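Blog > Robots > Notes from the project

Our newsletter goes out on the first Sunday of the month. Enter your email to subscribe. You can unsubscribe at any time.

Two grippers, one clock

I promised in March that I would write up the Distow results properly once I'd had a chance to look at them with a clear head, and then I didn't, and several of you were kind enough to write and ask. So I've made a big pot of coffee and I'm going to try to explain what we did, what we got, and why I've changed my mind about something I was very sure of last year.

For anyone new, Distow is the little project where we teach a two-armed robot from demonstrations made by people holding a pair of grippers in their own hands. No robot is in the loop while the demonstrations are being made. You pick up the grippers, you do the task, and afterward the software works out where each gripper was at every moment and turns all of that into something a policy can learn from. I love this way of working. You can carry the whole thing into a room, get going before your coffee has cooled, and be out again by lunch.

The trouble, and I've complained about it here before, is that a task for two hands needs to know where the hands are relative to each other. Each gripper keeps track of its own position pretty well, but pretty well twice over is a different thing. If the left one thinks it has drifted a little one way and the right one has drifted the other way, a handover that went perfectly smoothly in real life looks in the data like one hand passing an object to a spot where the other hand isn't. Train on enough of those and your robot learns to let go too early. (Ask me how many things we've dropped. Or please don't.) 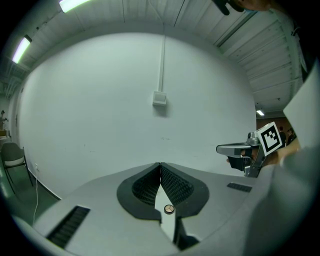 So the question for this round was whether to fix the drift afterward, with a big cleanup step across the whole session, or to lean on the moments when one gripper can see the marker on the other and correct things right there. I was firmly in the cleanup camp. It's tidy, it runs overnight, and I had written most of the code, which I'm sure had nothing to do with it.

We trained two policies. The first used 2,000 demonstrations with the overnight cleanup. The second used those same 2,000, corrected from the marker sightings instead. Same network, same settings, same starting seed, and I made myself write down what I expected before looking.

I was wrong! The marker version was plainly better at handovers, and I could see it in the first few minutes of watching the arms run. The timing of the release looked calm, where the other one had that nervous little flutter I'd come to think of as just how our robot behaved. On tasks where the hands work apart from each other, I couldn't tell the two policies apart, and I think that makes sense. When the hands never meet, a little disagreement between them doesn't do much harm.

I should say how big the pile was to start with. We recorded 2,227 demonstrations and threw out the ones where the two clocks didn't line up or where tracking was lost completely. I used to try to rescue those. I spent a good part of the winter on a tool called Claeys that was supposed to do exactly that, and it did rescue a few, but every one of them needed looking at by hand and I've made my peace with letting them go.

There is a catch, and I don't want to skip over it. The marker method only helps if the marker gets seen. Some people naturally work with their hands spread wide, and then there can be long stretches with nothing to correct against – you're back to trusting each gripper on its own. We've started asking people to bring the hands together for a moment before they begin, and again at the end. It feels silly for the first few tries and then you stop noticing.

Next up is Tillov, our test set of folding and bagging tasks, which I've been putting off because soft things scare me. Bags get in front of markers, cloth gets in front of everything, and I suspect some of my old cleanup code will have to come back out of the drawer to fill the gaps. I've also been sorting through the Getelico logs to see whether the same trick works on recordings from before we matched the clocks. So far it's a mess, but I've only been through the first folder, and the second one is supposed to be cleaner.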